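29/09/2026
Folding bench, small garments. Notes: E. Gethin. Read by: Iolo Morgan.

Continuing the fold trials with the mixed set. Purpose is to settle the starting layout and write down a fold sequence for each garment, so that Parvaneh and Dilwyn can repeat it without asking me.

Layout used this morning: red T-shirt on the right, green shorts in the middle across the panel seam, gray socks at far left. Back row is the non-garment items: yellow AuoBao box on its side, green apple, red canvas shoe. The back row stays put during folding. It marks the rear limit of the work area.
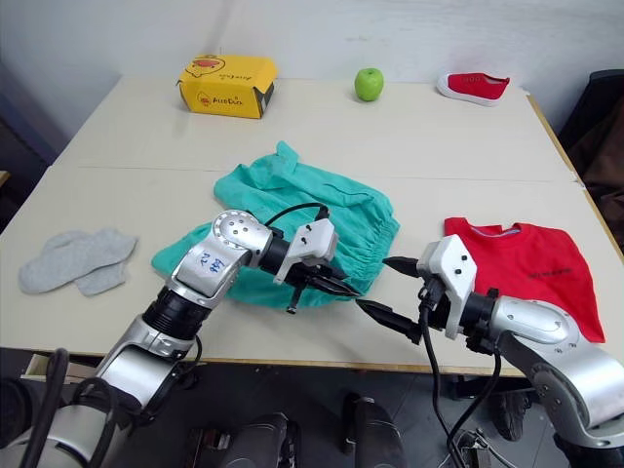 Shorts first. Find the elastic waistband and square it before touching the legs. If the waistband is left gathered, the fold line wanders and the finished width is wrong. Fold leg to leg, then hem to waist. Target finished width is 17 cm.

T-shirt second. Pull it fully onto the table, collar away from the shorts, sleeves in, then sides, then bottom to collar. The ribbed collar does not lie flat under its own weight and should be smoothed last.

The panel seam is a nuisance. Thin fabric catches on it when dragged. Lift across the seam, do not slide. Caradog suggested filling it with Prestik; I would sooner not have anything tacky near knitwear. Left open for now.

Socks last. These take longer than their size suggests. The ribbing stretches along one direction only, so pull along the leg and leave the width alone. Open out any tucked end before pairing.

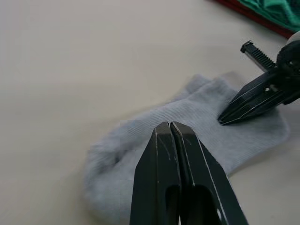
Cuff goes flat before the toe is brought over. A doubled cuff adds thickness and the pair rocks on the stack. Lay the second sock directly on the first, toes matching, and fold in half once. No rolling, no turning one cuff over the other; the Skadovley sheet calls for flat pairs only.

Open items:
- Revise sheet 579, step 7: still says "roll socks".
- Second pair of socks in a heavier knit, for comparison. Ask Griffiths.
- Wall behind the table has smudges. Wipe down before the November visit.
- Dilwyn to repeat the shorts sequence 2 times from a crumpled start and note finished widths.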